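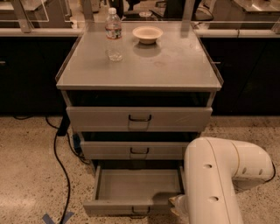
FOR IMMEDIATE RELEASE, 28 May 2020

Bronano opens orders for Kukus three-drawer cabinet

Small office furniture maker Bronano today opened orders for the Kukus, a gray cabinet with three drawers and a flat top you can put things on. A desk-side unit, a bedside unit, a place for the bowl and the water bottle. Your call.

Black pull handles, one centered on each drawer. Front edge of the top sticks out past the drawers, so it doubles as a small work surface. Gray only for now. A second color was planned for February and is still on hold.

"People are working from the bedroom and the hallway right now, they need drawers," said Myrto Spanos, head of product. "We kept it plain. It goes next to whatever you allready have."

First run is 1389 units. Orders ship in 17 days from the Lazaridis warehouse, flat top and drawer box packed seperately. Assembly takes some 23 minutes with the tool in the bag. Showroom visits at Fitetti by appointment only.

Press contact: Fredy Cabrera, Bronano. Samples on request, please give a delivery address with the first email.

Comments (3)

dell_w: do the drawers lock? doesnt say

Pattyo: Gray again. Would buy in green.

hallwaydesk: Ordered one Tuesday, no confirmation yet, who do I write to? Is it Fredy or the shop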